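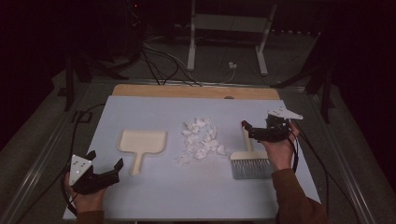
Figure 1. Table clearing: dustpan, paper scraps and hand brush on the white board.

Home | Projects | Reports | Contact

Hesside Household Tasks — progress report, October

Work package 2 (sweeping and clearing) is on schedule. Of the 276 sessions planned, 98 are complete, 11 of them repeated after the paper scraps were found to be too uniform in size. Scraps are now torn by hand.

The cream dustpan and brush remain the standard set. A second set, ordered from Burkik, has not arrived — delivery is expected on Tuesday.

Spending is within budget. We request release of the next instalment so that the Sernard site can begin the crumb and sawdust tasks in November.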